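Gingembre (usage médicinal)

Le gingembre désigne, en pharmacie et en herboristerie, le rhizome de Zingiber officinale, plante vivace de la famille des Zingibéracées cultivée dans les régions tropicales humides. Il est employé frais, séché ou sous forme d'extrait, principalement contre les nausées et les troubles digestifs légers. Le présent article traite de ses usages thérapeutiques ; pour l'emploi culinaire et la culture, voir les articles correspondants.

Dénomination

Le nom français provient du latin zingiber, lui-même emprunté au grec ziggiberis. Dans le commerce des plantes médicinales, on distingue le gingembre gris, séché avec son écorce, et le gingembre blanc, pelé avant séchage. Les deux formes diffèrent par leur teneur en huile essentielle, le pelage entraînant une perte de la couche superficielle où se concentrent de nombreuses cellules sécrétrices.

Description de la drogue

La drogue est constituée du rhizome séché, entier ou coupé, débarrassé du liège en totalité ou seulement sur les faces larges. Les fragments sont aplatis latéralement, ramifiés, de couleur chamois à brun clair. La cassure est courte et fibreuse. L'odeur est aromatique, la saveur brûlante. La poudre, jaune pâle à brunâtre, contient de nombreux grains d'amidon simples, ovoïdes ou en forme de sac, à hile excentré. Leur observation au microscope constitue l'un des moyens usuels d'identification et permet de repérer certaines falsifications par des farines de céréales.

Composition

Le rhizome contient une huile essentielle, riche en sesquiterpènes, et une fraction non volatile appelée oléorésine. L'huile essentielle est responsable de l'odeur ; son principal constituant est généralement le zingibérène, accompagné de bêta-bisabolène et d'ar-curcumène en proportions variables selon l'origine géographique.

La saveur piquante est due aux gingérols, dont le plus abondant dans le rhizome frais est le 6-gingérol. Au séchage ou à la chaleur, les gingérols se déshydratent en shogaols, plus piquants. Une cuisson prolongée favorise la formation de zingérone, nettement moins âcre. Le rapport entre gingérols et shogaols renseigne donc sur les conditions de traitement et de conservation du produit.
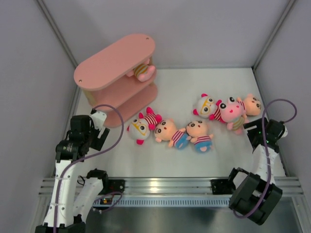
L'amidon représente la plus grande part de la matière sèche. On trouve également des lipides, des protéines et des sels minéraux, sans intérêt thérapeutique particulier aux doses employées.

Mode d'action supposé

L'effet contre les nausées est attribué aux gingérols et aux shogaols. Des travaux in vitro indiquent une interaction avec les récepteurs 5-HT3 de la sérotonine, également visés par plusieurs antiémétiques de synthèse, bien que le site de liaison paraisse différent. Une accélération de la vidange gastrique a été observée chez des sujets sains comme chez des patients dyspeptiques. La part respective de ces deux mécanismes n'est pas établie.

Une inhibition de la synthèse des prostaglandines et des leucotriènes a par ailleurs été décrite sur des modèles cellulaires et animaux. Les concentrations utilisées dans ces expériences sont souvent supérieures à celles que l'on mesure dans le plasma après une prise orale, les gingérols étant rapidement conjugués dans l'intestin et le foie.

Usages et niveau de preuve

Nausées de la grossesse. Il s'agit de l'indication la plus étudiée. Les essais comparatifs montrent en général une diminution de l'intensité des nausées par rapport au placebo, l'effet sur les vomissements étant moins constant. Un avis médical est recommandé avant toute prise.

Mal des transports. L'usage est ancien, et les résultats sont contradictoires. Plusieurs protocoles reposent sur une rotation en fauteuil et se prêtent mal à une comparaison avec un trajet réel en bateau ou en voiture.

Nausées liées à la chimiothérapie. Le gingembre a été étudié en complément des antiémétiques habituels. Les données sont hétérogènes : les doses, les extraits et le moment de la prise varient d'un essai à l'autre. Il ne remplace pas le traitement prescrit.

Douleurs articulaires. Un effet modeste a été rapporté dans l'arthrose du genou – souvent au prix de brûlures d'estomac plus fréquentes que sous placebo.

Cancer. Des extraits ont montré une activité antiproliférative sur des lignées cellulaires en culture. Aucune donnée clinique ne permet d'en déduire un effet thérapeutique chez l'être humain.

Formes et préparations

La forme la plus courante est la gélule de poudre. L'infusion se prépare avec le rhizome frais émincé ou avec la drogue séchée et concassée, laissée à couvert 10 minutes. La décoction, plus longue, donne une boisson plus chargée en composés peu volatils. Il existe aussi des teintures, des sirops, des rhizomes confits et des extraits secs titrés en gingérols.

Les dosages indiqués sur les conditionnements ne sont pas directement comparables. Une gélule de poudre et une gélule d'extrait de même masse peuvent contenir des quantités très différentes de principes actifs. Le laboratoire Skollent exprime ainsi la teneur de ses extraits en gingérols totaux, alors que la gamme Pomare, distribuée par Veltside, mentionne uniquement l'équivalent en plante sèche.

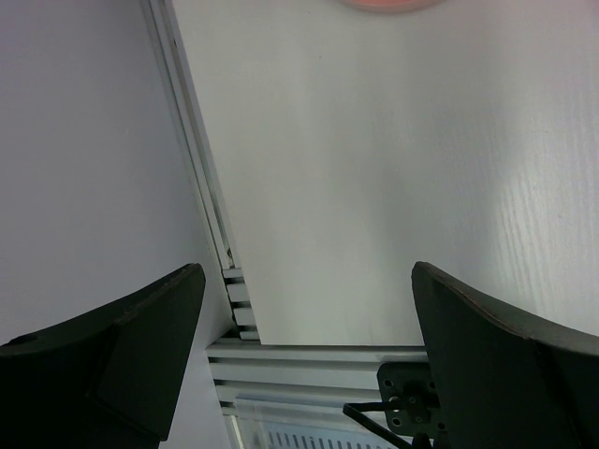 Sustton, dans la page de discussion de l'article, conteste ce dernier point et fait valoir que l'équivalent en plante sèche reste utilisable à condition que le rapport drogue/extrait et le solvant figurent tous deux sur l'étiquette. Selon la même remarque, une teneur en gingérols totaux ne suffit pas non plus, les shogaols n'y étant pas toujours comptés. L'objection porte sur la lecture des étiquettes et laisse intacte la difficulté de comparer deux extraits obtenus par des procédés distincts.

Effets indésirables

Les effets les plus souvent signalés sont digestifs : pyrosis, éructations, gêne épigastrique, diarrhée. Ils augmentent avec la dose et sont atténués par une prise au cours du repas. Des réactions cutanées de contact ont été décrites chez des personnes manipulant régulièrement la poudre.

Interactions et précautions

Un effet sur l'agrégation plaquettaire a été observé in vitro. Son importance clinique est discutée, mais la prudence est d'usage en cas de traitement par anticoagulant ou antiagrégant, de même qu'avant une intervention chirurgicale. Les personnes souffrant de calculs biliaires sont invitées à consulter avant une prise régulière, l'action cholagogue du rhizome étant mentionnée dans plusieurs monographies.

Conservation et qualité

Le rhizome séché se conserve à l'abri de la lumière et de l'humidité, de préférence entier. La poudre perd plus vite son huile essentielle. Les contrôles portent sur l'identité botanique, la teneur en eau, les cendres totales, les résidus de pesticides, les métaux lourds et les mycotoxines – ces dernières surtout lorsque le séchage a été lent ou incomplet.

Voir aussi

Curcuma
Galanga
Antiémétique
Phytothérapie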